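Parallel jaw vs. multi-finger hand for bottle handling, worth the trouble?
Started by sukivton_bench, 6 replies

sukivton_bench
Hi everyone, hoping to borrow some of your experience. We've got two arms on the bench and money for one more end effector. The job is plastic bottles with clear caps, picked up from lying down and passed across. I'm leaning toward a second parallel jaw so both sides match and I only keep one set of spare fingers, but my coworker keeps making eyes at the hands. The one she likes was quoted at $2945, and that's before shipping! Has anybody lived with one of each?

Bo-ram Cha
We run one of each and I'd do it again. The hand wraps the lower part of the bottle and doesn't much care if you come in a little crooked, and then the jaw can do the fussy work up top. Budget a good long afternoon for tuning the finger currents though (ours took two, and a lot of tea).

nastcombe_dale
Going to disagree, in a friendly way. I had a hand on a Sestudus arm for 6 months and spent more time on it than on everything else together. Tendons stretch, the glove wears through at the fingertips, and then your grip changes and you're chasing your tail. Two jaws with soft pads did 50 handovers in a row for me without a drop.

Bo-ram Cha
Fair enough about the gloves, Dale, I've been through a few myself. But were those 50 all with the bottle set down in the same spot? Ours get laid down any old way, and that's where two jaws gave me fits, one squeeze off center and the bottle just pivots between the fingers. 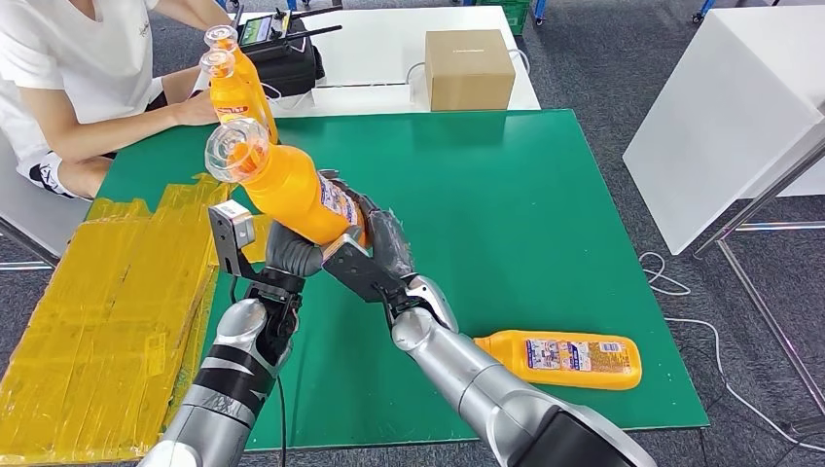 The other thing I'd say is to think about where your cables go before you buy anything. I rerouted the wrist cable on the jaw side twice, and I still leave it more slack than looks tidy. Oh, and try your grip force on full bottles and empty ones, they really are different animals.

nastcombe_dale
Same spot, yes, I had a little jig for it. I'll give you that one. Still wouldn't spend the money until the jaws have had a fair try.

sukivton_bench
This is so helpful, thank you both. No jig here, so that may settle it. Bo-ram, which controller are you on? We have the Sachdeva box and I can't tell from the manual if it'll talk to a hand and a jaw at the same time.

Bo-ram Cha
Same box! It will, but give them separate ports and update the firmware first. I'll dig out my config tonight and post it.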